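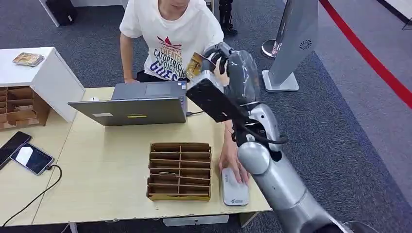
Laptop, mouse and a desk to lean on.

The game my grandmother wouldn't explain

My grandmother played Gremeleo every Sunday of her married life, and as far as I know she never once explained it to anybody. You learned by sitting beside her on the piano stool, which was too high for the table, and being handed the cards she didn't want to hold while she poured the tea. If you asked what the one with the herring on it was for, she said "you'll see," and if you asked why Uncle Des had just slapped the table and said "Fluso!" she said that was because Uncle Des was a show-off. Both answers were correct, but neither was much use when, years after she died, I found the pack at the back of my mother's sideboard and realised I wanted very badly to play.

It is a small pack, 30 cards, a little narrower than the ones you would use for whist, with square corners that have gone furry. The backs are a dull green lattice. The faces are lovely in a homely sort of way: herrings, bells, keys, loaves and gloves, all drawn by somebody who I think was happiest doing herrings, since the gloves look like udders. On the lid of the box it says Koubek, Trekham, in curly type, and inside the lid, in my grandmother's pencil, is a shopping list for suet, candles and a new washer for the tap. There are no rules. There never were, my mother says, or if there were they went to light the boiler.

I had supposed, in the way you do about things in your own family, that everyone's grandmother had a box like it. They didn't. When I began asking, people were kind and blank. A friend who collects jigsaws thought it sounded Italian. A man on a second-hand stall turned the box over, looked at the shopping list and offered me less than the price of a sandwich. It was only when I mentioned it in the queue at the dentist's that the woman in front turned round and said, in quite a sharp voice, "Which Trekham rules?"

Trekham, if you have never had cause to go, is a harbour town at the end of a branch line, with a long hill down to the water and a short, steep one back up. The Koubeks had their print shop halfway down, and for most of its life it turned out what any print shop in a place like that would turn out: bills of sale, funeral cards, labels for tins of fish. The games were a sideline for the winter, when the boats were laid up and the tin labels weren't wanted. There was a lotto, which was dull, and a race game with a lighthouse on it, which I have only seen the once and would give a good deal to own. And there was Gremeleo, which outlasted the lot, and outlasted the shop too, which is now a place where you can get your eyebrows seen to.

Where the name came from is anybody's guess, and in Trekham everybody does guess. You will hear that it was a sailor's word, or the name of a dog, or what old Mr Koubek's youngest said when she meant something else altogether. I was told each of these as plain fact within the same afternoon, and by the time I got to the chip shop I had stopped writing them down.

What I can tell you is how it goes, or how it goes at the top of the hill. There are four of you, in pairs, facing your partner. Everyone has six cards and the last six lie face down in the middle of the table, where they are called the harbour. You play tricks, much as you would in whist, and whoever wins a trick may either keep it or put the whole thing back into the harbour, unseen, and take fresh cards from underneath. It sounds a foolish thing to do, to give away what you have just won, and when you are learning you never do it. Then you play against somebody's great-aunt, who does it again and again with a look of great sweetness, and discover in the last trick that she is holding every herring in the pack. That is a Fluso. She slaps the table, her side scores the harbour as well as the tricks, and you go and put the kettle on.

You play to 1,000, which takes an evening if you are quick and a marriage if you are not. Several people keep a running score in a notebook and carry it on from one winter to the next. I have sat at a table where the opening score had been written down by a person no longer living, and where her daughter, shuffling, said only "we're a bit behind, Mum never could leave the bells alone."

That is the top of the hill. At the bottom, by the water, they deal the other way round, they count gloves as low, and you may not call Fluso unless you have a loaf in your hand, for reasons lost to time and fiercely held. There were households that married across this divide and, so I'm told, kept one pack for each side of the family and played neither at Christmas. My woman in the dentist's queue was bottom-of-the-hill on both sides. When I hummed and hawed and said I thought my grandmother had counted gloves high, she patted my arm as if I'd had bad news.

It was through her that I came to Jhosep Villanueva, who didn't grow up in Trekham or anywhere near it. He moved there for work, rented a flat above a shop, and found a Gremeleo pack in the kitchen drawer with the takeaway menus. He is a patient man and a tidy one, and it bothered him, having a game in the drawer and no idea how to play it. So he asked his landlady, who told him. Then he asked the man downstairs, who told him something different. "I thought one of them must be having me on," he told me. "So I asked a third person, and that was my mistake, really. After that I had to know."

He has been at it ever since. He started with a notebook and has gone on to a whole shelf of them, and he goes round of an evening to anybody who will have him, with a cake if he's been paid recently and biscuits if he hasn't. He doesn't record people talking, having found that they go stiff and start telling him the rules as they think they ought to be. He asks for a game. Then he loses it, watches what they do, and writes it all down when he gets home. He has notes on households where the harbour is turned face up in February and at no other time. He has notes on a pair of sisters who play without speaking from the deal to the last trick, and who were cross with him for sneezing.

I asked him if he meant to settle it, to put out a proper set of rules with everything agreed, and he looked quite alarmed. What he would like is to print the pack again, with a booklet giving every version he has been taught and the name of whoever taught it to him, and leave people to get on with arguing. A printer further along the coast has given him a price. It isn't a small price. He has been saving, and in the meantime he has made a few trial cards on stiff paper, cut out with the kitchen scissors. He let me have a go with them. The herrings are very good. He has left the gloves exactly as they were.

I went home on the evening train with a page of his notes folded into my grandmother's box, on top of the suet and candles, and the next weekend I cleared the table and rang round. My mother came, and my brother, and his boy, who is nine and had been promised chips. We dealt the wrong number of cards, and then the right number. My brother couldn't see why anyone would ever put a trick back. My mother, who had always told me she didn't remember a thing about it, picked up her hand, moved one card from the left-hand side to the right, and went very quiet and pink in the face.

I should have known the look. I had watched it often enough from the piano stool. She gave back the first trick, and the second, and asked my nephew if he was warm enough where he was sitting, and then she slapped the table so hard that the lid jumped off the box.

"Your gran always held on to the gloves too long," she said, gathering in the cards. My nephew wanted to know what the one with the fish on it was for. We have played most weeks since then. At the last count my mother and the boy were so far ahead that my brother has begun asking whether the bottom-of-the-hill rules might not be fairer, and I have written to Jhosep to ask for a copy, though I haven't told my mother.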